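Can machines do the boring chores yet? (split from "shop upgrades")

ingegerd_t
Joined: February
Posts: 212

Moving this out of the shop upgrades thread because it took over the last two pages. The question was whether any machine you can buy or build today will do an ordinary chore start to finish without a person standing next to it. I mean putting dishes away, sorting a bin of fasteners, hanging things on hooks. Vacuuming doesn't count, we all agree on that one.

I work in a small plant where we do bag filling. Our palletizer is a robot arm and it's great. It stacks the same bag on the same pallet all day. When a bag comes down the line folded over, it stops and beeps and I go fix it. So my answer is no, not yet, and I don't think it's close.

cedarline
Posts: 1,510

Agree on the plant side. The stuff that works is stuff where somebody spent six months making sure every part shows up in the same spot facing the same way. At home nothing shows up in the same spot. My kids leave cups on the stairs.

halfnut_harry
Posts: 88

What about a dishwasher? It's a machine, it does a chore, and I don't stand next to it. I think you folks move the goalposts every time something works. Washing machine, same thing. My grandmother would have called either one a robot.

ingegerd_t

Fair, but you load it and you unload it. I'd say the dishwasher does the washing and left us the handling. The handling is what I'm asking about.

kyunghwa_son
Posts: 340

I'll take the other side. I'm part of a group that works on this, so weigh my opinion however you like. Single arm, two-finger gripper, small camera at the wrist. We've been on kitchen things since the winter and mugs are most of it. Picking up a mug is a solved problem in my book as long as you don't care where it goes afterward. Hanging it is the harder half, and that is the part we spend our days on now.

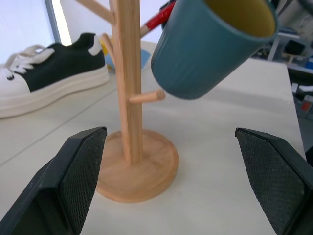 Mug tree job, wrist camera view. The teal mug is up near the end of the peg.

For the ones who asked in the old thread, the pegs are just the wooden ones on a regular mug tree. We didn't machine a special rack. The sneaker on the left side of the table is part of the clutter, we want other things in view so the system doesn't only learn a bare white table.

Over the last batch we ran 2,000 tries with the stand in different places and got 1,761 mugs hung with nobody touching anything. I'd call that "yes, some chores, slowly."

cedarline

That's better than I would have guessed. But 239 that didn't go on is a lot of mugs. If my dishwasher broke one glass in eight I'd be shopping for a new one.

kyunghwa_son

Most of those aren't broken mugs. The common miss is that the handle bumps the peg and the arm backs off and gives up, and we count that as a miss. Second most common is the mug goes on but the stand gets shoved sideways while it's happening. We count that as a miss too if it moves too far. Actual drops are a small share and we keep padding on the floor.

mbraddock
Posts: 57

How long per mug?

kyunghwa_son

Slow. Call it forty seconds on a good one. A person takes two.

halfnut_harry

I don't care how long it takes if I'm asleep. Same as the dishwasher. Mine runs two hours and I could wash that load by hand in fifteen minutes. Speed is a shop concern and this is a house concern.

ingegerd_t

Speed matters at my place, so I'll give you the house. Still, look at that picture and tell me what happens when the mug is a different shape. Our tree at home has one with a tiny square handle you can barely get a finger through, and another one that somebody's aunt made. Does it hang those?

kyunghwa_son

Small handles are bad. We leave out anything where the hole is close to the thickness of the peg. Homemade ones depend on the weight. If the handle sticks out far enough and the mug isn't too heavy it does about as well as the others. If it hasn't seen that kind of handle it will try to hang it anyway, and that's where you get the drops.

One thing that surprised me coming from regular industrial work: the peg angle matters more than the mug. Straight out sideways is worse for us than angled up, because on a flat peg the mug can slide back off when the fingers open.

tl_estell
Posts: 1,000

Long time machinist here. I had a demo last year from an outfit called Hurnent that wanted to sell me an arm for loading a lathe. Nice people. The arm loaded blanks fine. Then they wanted me to buy trays for the blanks, a new door for the lathe, an air blast for the chips and a fence. By the time I had everything set up the way the arm needed it, the job left for the arm was the easy part. I passed.

My brother-in-law's shop bought one from Jatis and loves it, but he runs the same part for weeks. I run twelve of something and change over. So for me the answer is no and for him it's yes, and we're eight miles apart.

cedarline

That matches what I've seen. The changeover kills it. We had somebody in to teach our arm a new bag size and it took most of a day.

kyunghwa_son

The changeover is exactly what the learning people are trying to get rid of. You show it the job by hand a bunch of times and skip the programming. I don't want to oversell it. "A bunch of times" is still a lot of dull afternoons for whoever is doing the showing.

mbraddock

So who pays for the dull afternoons? If I have to show it every chore in my house I would just do the chores.

kyunghwa_son

In theory it gets shown at our end and you never see that part. In practice your kitchen is different from ours and I don't know yet how much that costs. We moved the table to another room once and the numbers dropped until we'd collected more in there.

halfnut_harry

I'm going to stick with yes. If it hangs most of the mugs, I can hang the rest. That's how it goes with my teenager too and I feed him.

ingegerd_t

Most isn't the same as start to finish without a person, and that was the question in the first post. I'd take an arm that did mugs and only mugs if it never needed me. I can plan around a machine that does one thing. I can't plan around one that needs checking after every load.

tl_estell

Same in the shop. I'd rather have a dumb bar feeder that runs all night than a smart arm that calls my phone at 2 a.m.

yeon_fixit
Posts: 19

New here. Has anyone tried laundry? I have a bad shoulder and folding sheets is the one I would pay for.

kyunghwa_son

Cloth isn't my area but the people I know who work on it say towels are doable if they start out fairly flat. A fitted sheet is a long way off. For a bad shoulder I'd look at a folding table set at the right height before waiting on any of this.

yeon_fixit

OK thanks. What height do people use?

cedarline

Mine's 36 inches and I'm 5'10". There's a thread on it in the home section, search "folding bench."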